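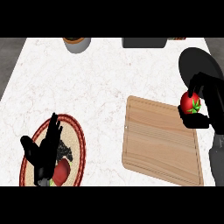 Okay, hand comparison thread! I've been swapping end effectors in our kitchen sim all February and finally have something worth sharing 🧵

Same counter, same tomato, same arms. Only the hands change. First up was the Stotano parallel jaw, then the Rerkum multi-fingered hand.

The Stotano is so easy to like. One number to command, open or close, and the controller never gets confused. But a tomato is round and slippery-ish in our contact model, and two flat pads want to spit it out sideways.

With fingers you can get one over the top and have the palm underneath. I love this grasp! The fruit sits in the hand and you don't need much squeeze at all.

Price you pay: so many more joints. My first retargeting pass had the thumb sticking out at odd angles whenever a hand was idle. Still tuning that.

Controllers next. I ran Gökçe (our in-house impedance one) against plain position control, 500 episodes each. Gökçe is way gentler on the produce and a bit slower to settle. Happy with that trade.

If you try this yourself, check your friction settings before blaming the hand. I lost 2 evenings to a tomato that was basically made of soap.

Seed 2219 is my favourite test case, it puts the tomato in a really awkward spot. Colour randomization is off for now, going back on for the next batch.

Rondance wrist camera goes on next. Will add to this thread when it's running!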